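Folding shirts next to a machine: workshop tips for small laundry and merchandise rooms

By Forough Shahbazi, for the Usadbridge workroom pages

I have folded clothes for a living for many years, first in a hotel basement and now in a room where two robot arms do a part of the T-shirts. Many readers wrote to me after the October page and asked what changes for the people when such arms arrive. I will answer with tips, as always on this page, and with a few opinions between them.

Start with one plain shirt

Give the arms one kind of garment in the first weeks. We chose short T-shirts in loud colors. A lime green shirt on a white table is easy to see for the machine and also for the tired person at the end of a shift. Put down one shirt at a time. The rest waits on a side table, in a pile, and the pile can be ugly. 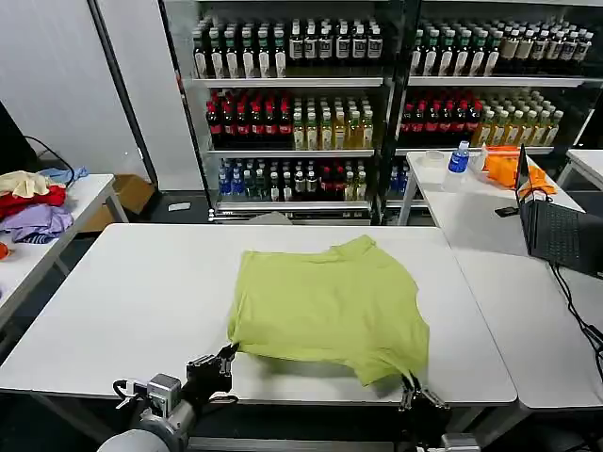
Reading time: 3 minutes

The two lower corners are where I look first. If both corners are held well, the fold has a chance. If one is held and the other is only touched, I stop the arms and lay the shirt again by hand. Davoud Nazari, my colleague on the early shift, waits longer than I do, and we still argue over this.

Lay the shirt with the neck away from the arms. We tried it the other way for one week and I did not like the result.

Keep the tables clear, but keep them close

We have one table for folding, one for clothes that wait, and one for the laptop and small things such as tape and water. Please do not put your drink on the folding table, even for a moment. The drinks fridges stand directly behind us, so everybody has a bottle in the hand, and I have said this sentence very often.

Cables should go down at the side of the table and not across the front. Mark the place of the table legs on the floor with tape. When a table moves by a hand's width, the shirt is no longer where the arms expect it, and you lose half a morning to find out why.

Decide who does the difficult pieces

Thin fabrics, stripes that must match, anything with buttons: these stay with people. In our room Niloufar Pakzad takes them. She was worried at first that only the boring work would remain for her, and in fact it went the opposite way, the boring work left. But the difficult pieces are slower, and our old daily target of 538 did not know about that. If you bring in arms, change the target of the people in the same week. We did it too late and there were hard feelings.

Check a fold with your palm

Take the folded shirt and press it flat with your open palm. A good bundle has straight sides and no thick corner. A thick corner means that a sleeve is folded twice inside. Open it and begin again – pulling on the sleeve from outside only makes it worse. 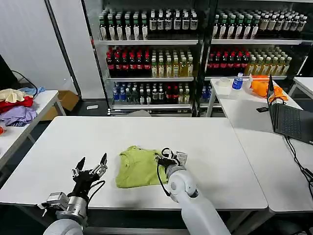

I wrote down my checks for one month, 1,029 shirts in total, and 80 of them I opened and folded again. I do not know if this is good. Jamshid Esfahani, who runs a similar room across the river, says he would be happy with it.

Walk, sit, change places

When you fold by hand your shoulders get tired. When you watch a machine fold, it is your eyes and your lower back. Change places with a colleague every hour, and let the watching person sit on a high stool. Also keep folding some shirts by hand each day. After a holiday I noticed that my own fold had become slow, and I was a little ashamed.

Write the stops in a paper notebook

We use a notebook with a pen on a string. Time, color of shirt, what went wrong, your initials. The person who repairs the arms reads it before he opens any laptop, and he has asked us to write more, also the small things.

Next month: getting candle wax out of a cotton tablecloth.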